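Folding and Bed Making in a Small Student Room

Student project report, Housing and Daily Life course
27 June 2021
Reading time: 3 min

1. Why I chose this subject

In November I moved to a room in the Katari house, which is a student residence in Coldale. The room is narrow and the bed stands along the wall, so one long side of the mattress is difficult to reach. I noticed that I was making the bed badly or not at all, and when I asked the other students on my floor, many of them told me the same. For the project I wanted to find out which part of the work takes the time, and if a different order of the steps can help.

My teacher advised me to keep the subject small. I therefore left out the washing and the drying, and looked only at what happens on the bed itself: pulling the fitted sheet straight, dealing with the loose white textiles, and placing the pillow.

2. Rooms and materials

The work was done in 2 residences, Katari and Trement. The beds are of a similar size, but in Trement the bed can be pulled out from the wall and in Katari it is not allowed to move it. We used the bed linen which the students already owned. I thought first of buying plain sheets for all the beds, but a printed sheet has an advantage. When the fabric is twisted or folded under itself, the figures in the print are bent or hidden, and the eye finds the place quickly.

Each bed was made in 3 different orders:

Order A: fitted sheet, white textiles, pillow.
Order B: white textiles folded first on top of the bed, then fitted sheet, then pillow.
Order C: pillow first, then the rest.

The time was taken with a kitchen timer. In total I have 418 notes in my notebook, but many of them are very short, for example "corner came off again".

3. Observations

The fitted sheet was the slowest part in almost every round. A teal or turquoise sheet with yellow figures was the one we used most, together with a long pillow in a cover of coloured squares.
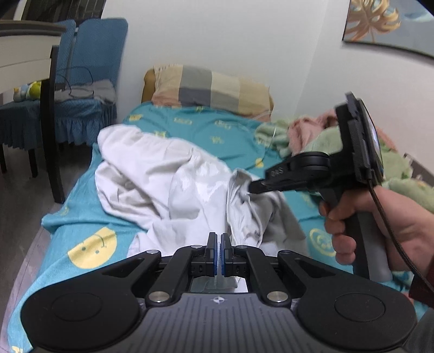
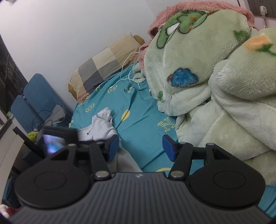 The wrinkles in a fitted sheet are usually long and run diagonally, and I believe this comes from the corners. If one corner sits too far under the mattress, the opposite corner has too little fabric and the whole surface is pulled between them. Smoothing with the hand in the middle of the bed did not help much. The fold only moved to another place. It was better to lift one corner, give back some fabric, and put it down again.

The loose white cloth was a different problem. A large cloth in a heap has no visible beginning, and the person must look for an edge before the folding can start. In Order B we lost much time in this way, and the fitted sheet underneath was disturbed by all the pulling. When one edge was found and laid along the side of the mattress, the next folds went easily.

The pillow was quick in all orders. Order C was not practical, because the pillow had to be lifted away for the two corners at the head end. I kept it in the results, as it is the order some students told me they use at home.

4. Results and problems

Order A was the fastest in Trement. In Katari the difference between A and B was small, and I think the wall is the reason: the far corners took so long that the order of the other steps did not matter so much. I am not certain of this, and it would need more beds to be sure.

A weak point is that I became better with practice. My last rounds were quicker than my first ones in every order, and I did not plan for this. If I did the project again I would change the order after each round and not after each afternoon. I also should have measured the depth of the mattresses before the start. The one in Katari is thicker, and the sheet corners slipped off there more often.

For my own room I now begin with the two corners at the wall, while I kneel on the mattress, and finish with the two on the open side.

Related reports
Leinonen kitchen: where do the lids go?
Drying racks in shared corridors
Shelf height and reach in Trement
Sorting socks by touch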